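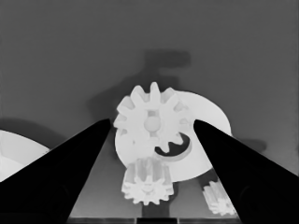
White spur gear with black gripper fingers to either side. Greyscale render.

Search this site Enter keyword Go

Review: Plavier Rarton 2 folding travel perch
April 2018
By the equipment editor

The Rarton 2 is a three-legged folding perch for people who can walk a fair distance but cannot stand still for long. It opens to a fixed height of 70 cm, so the user leans on it with the legs half straight and does not sit fully down. Folded, it makes a tube that goes under the arm or into the side pocket of a rucksack. The price is £159, which includes a carry sleeve and a set of spare feet.

I used it for most of March on a trip made up largely of trains, station concourses and museum queues. My previous perch was the Nikolovski, a four-legged model with an adjustable seat, and the comparisons below are with that.

Weight and folding

On my kitchen scales the perch came to 518 g without the sleeve. The Nikolovski is noticeably heavier, and by mid-afternoon the difference can be felt on the shoulder. Opening takes one hand: pull the strap, let the legs drop, press the collar down until it clicks. Closing takes both hands, and the collar is stiff. Anyone with weak grip should try it in a shop before buying. It did not loosen much in the time I had it.

The click matters. If the collar is left short of it, the legs will still take some load and then fold inwards by a small amount. The manual mentions this on the last page, in small type. It ought to be on the perch itself.

In use

On hard level floors the perch is steady. The rubber feet are wide and did not slip on polished stone or on station tiles. On cobbles one foot usually ends up in a joint, and the perch has to be turned until all three find something flat. Three legs cope with this better than four. Gravel paths are poor, as the feet sink unevenly.

The seat is a shaped pad with a fabric cover. It is comfortable for ten minutes and acceptable for twenty. After that the front edge begins to press. The fixed height suited me, but a shorter user may find it too tall, and Plavier makes no lower version. The Nikolovski wins clearly on this point.

On trains it went in the overhead rack without trouble. Airport security put it through the scanner with my coat – no questions in either direction. I was allowed to take it into every museum I tried except one, where it had to go in the cloakroom and I was lent a folding stool in exchange.

Spares and service

Estenetti, the shop I bought from, keeps feet and pad covers in stock. The collar is not sold separately, and a failed one means sending the whole perch back. The cover comes off for washing at low temperature. Mine shrank slightly and now needs a firm pull at the corners.

Verdict

Good weight, good feet, a stiff collar and no height adjustment. Recommended for queues and platforms if the height is right for you. Shorter users, and anyone with sore hands, should look at the Nikolovski first and accept the extra weight.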